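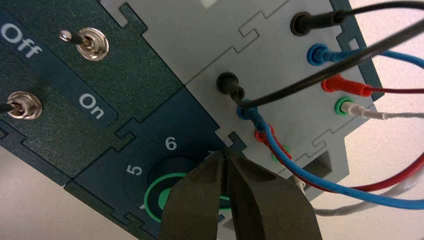

Does a device use electricity when it is switched off?

Many devices do, as long as the plug stays in the wall. A television that waits for the remote control, a printer that shows a small light and a coffee machine with a clock all take a little power day and night.

This little power was the subject of our winter measurement in the Harkness house, and I promised to report the result in the newsletter. I must apologize that it took so long. The numbers were ready in February, but I wanted to compare them with the bill, and the bill came only last week.

We measured the common rooms only: the laundry, the guest room, the hobby room in the basement and the small office by the entrance. Your private apartments were not part of it. For the measuring we used plug meters of the brand Breltix, which you put between the wall and the device. They are simple and they have a display that is hard to read for people with glasses like mine. Each meter stayed in its place for 20 days, and afterward I wrote the value in the notebook and moved the meter to the next device.

The result for all common rooms together, calculated for a full year, is 785 kilowatt-hours for devices that were doing nothing. I had expected a smaller value. I repeated the calculation two times and the second one was the same as the first, so I believe it now.

The largest part came from the office. The old copy machine is warm on its left side also on Sunday mornings and at Christmas, and everyone who has put a hand there knows it. It has a button on the front which looks like a power button, but it only sends the machine to sleep. The real switch is at the back, low down, and you need to move the paper shelf to reach it. I have now moved the paper shelf to the other wall, so please do not put it back.

In the guest room the problem was the television together with the receiver box. The television itself was very good and used almost nothing. The receiver box was using nearly the same power in standby as when somebody watches a film. I read in the manual that this is because of a setting called "quick start," which was on from the factory. With quick start off, the box needs one minute longer until there is a picture. Guests may complain about this minute, so there will be a note next to the remote control.
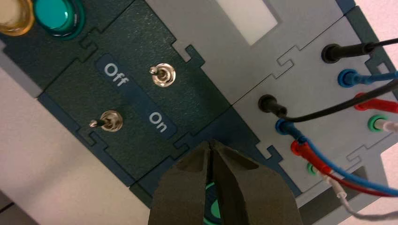 The laundry was a surprise in the other direction. The washing machines have a display that goes dark by itself, and after that my meter showed zero. The dryer is similar. I had suspected these machines for years and I want to say here that I was wrong. The only thing we can improve in the laundry is the ceiling light, which stays on many nights because the switch is outside the door and people forget it when they carry a basket with both hands. A light with a motion sensor has been offered by the firm Weidemann, and we will decide on it in July when we talk about the budget.

The hobby room is more difficult. There are many chargers there, and each one belongs to someone. A modern charger without a battery in it takes so little that it is hardly worth a discussion. The older ones are different. They are heavy, they have a transformer inside, and they become warm when they are plugged in. A good rule is to touch the charger with the hand. If it is warm and there is nothing to charge, pull it out.

Some of you asked me whether it is bad for a device to be disconnected so often. For most things it does no harm. I would make an exception for the following devices:

Inkjet printers. Many of them clean the print head each time they get power again, and this uses ink. Switch them off with their own button and leave the plug in.

The router in the office. It looks for updates at night and the entrance phone depends on it.

The freezer in the basement, of course. Last summer someone pulled the plug to use a vacuum cleaner and did not put it back. I will not write more about it.

For everything else, a power strip with a switch is the easiest solution. I have bought 10 of them, and they are in the cabinet under the office window. Residents who want one for their apartment can take it and put the money in the tin. Please take a strip with a long cable only if you need it long. A cable that lies rolled up behind a sofa can get hot when a heater is connected, and a heater should go directly in the wall anyway.

One more remark on switches. It helps when a switch says clearly what it does. Several of the old ones in the basement have only a line and a circle, and I was asked more than once which of the two means on. The line is on and the circle is off. I learned it with the picture of a one and a zero. For those who do not like to remember such things, I have made paper labels with the full words and covered them with clear tape. If a label comes off, the roll is in the drawer.

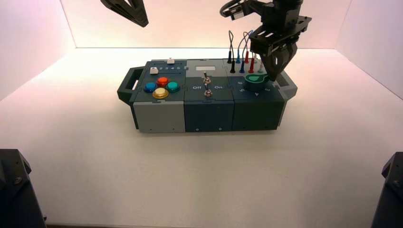 Task board with large push buttons in four colors.

What is next? I would like to measure in some private apartments too, but only with people who want it. The meters can be borrowed for two weeks. You write your name in the list at the office, and you get a sheet where you enter the device, the date and the value. You do not have to show me the sheet. If you do, I will add the values to the table without the apartment number.

It would be especially useful to have values from game consoles and from the loudspeakers that listen to your voice, as there are none in the common rooms. An electric toothbrush was measured already by my own household and I can lend you the value.

I am also looking for the manual of the big radio in the hobby room. It was in the blue folder before the painting work. The radio uses more in standby than I think is normal, and there may be a setting for it. Please put the manual in mailbox 2301 if you find it, also when it is only the copy in the other language.

From the Pidevero House Newsletter, 8 Apr 2023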